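Informe de avance: exposición «La noche del estreno. Famosos y fiestas en Gruvden»
A la Fundación Vasiliu, a la atención de Tarun Tiwari
2025-03-03

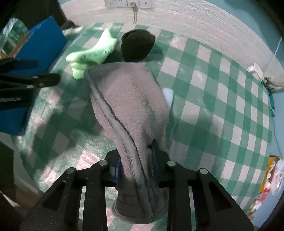
Este informe cubre el trabajo hecho desde la firma del convenio hasta el final de febrero. La exposición reúne fotografías, invitaciones y recortes de la prensa de sociedad sobre las fiestas de estreno que se celebraban en el antiguo cine Skimden, cuando los actores venían a Gruvden para presentar sus películas y después cenaban en el hotel Tondville. En los últimos días hemos cerrado también los colores de la sala: un gris malva, como el de la tela suave de la fotografía, para los fondos de las vitrinas, y un gris claro, como el de su ribete, para las cartelas y los títulos. La primera propuesta era en rojo y dorado, pero las fotografías en blanco y negro perdían mucha fuerza a su lado.

1. Selección de material

Hemos revisado las cajas del semanario local y el álbum del hotel. De todo ello quedan 371 fotografías inventariadas y digitalizadas. Para la sala proponemos 100, que es lo que permite la superficie disponible sin colocar las imágenes demasiado juntas. Las demás se podrán consultar en la pantalla de la entrada.

El álbum del hotel ha resultado más rico de lo que esperábamos. Contiene los planos de mesas de varias cenas, con cambios hechos a lápiz, y en uno de ellos se ve que una pareja de actores fue separada a última hora. La revista de la época publicó una semana después que habían roto su compromiso. Queremos mostrar los dos documentos juntos, sin añadir comentario.

2. Permisos

Es la parte que avanza más despacio. Hemos enviado cartas a los herederos de los tres fotógrafos identificados. Dos familias han contestado que sí, la tercera pide ver los textos antes de decidir. Hay además 11 fotografías de autor desconocido que muestran a invitados particulares, no a personas famosas. Nuestra propuesta es retirarlas si antes del montaje no encontramos a nadie que las reconozca.

También hemos renunciado a una carta de una actriz a su peluquera. Es muy divertida, pero habla de la salud de otra persona y no nos parece correcto exponerla.

3. Textos

Los textos de sala están escritos y corregidos en su primera versión. Intentamos distinguir siempre entre lo que está documentado y lo que era rumor de revista – esta diferencia no siempre es fácil, porque los propios estudios enviaban rumores a la prensa. Falta el texto sobre los vestidos de las invitadas, para el cual esperamos una consulta con una modista jubilada que trabajó en el hotel.

4. Gastos

Del primer pago se han utilizado casi 2000 euros, en digitalización y en las pruebas de impresión. El gasto de transporte ha sido menor que el previsto, porque el hotel nos llevó el álbum sin coste. Pedimos autorización para pasar la cantidad sobrante al seguro de las piezas originales, cuyo presupuesto había quedado corto. Las facturas van en el anexo.

5. Retrasos y próximos pasos

Tenemos un retraso de dos semanas en el catálogo, debido a los permisos citados. La fecha de apertura no cambia. Los siguientes trabajos son la respuesta de la tercera familia, el encargo de las cartelas y la prueba de luz en la sala. Necesitamos de la Fundación el logotipo en buena resolución y la lista de sus invitados para la inauguración.

Quedamos a su disposición para cualquier aclaración.

El equipo de la exposición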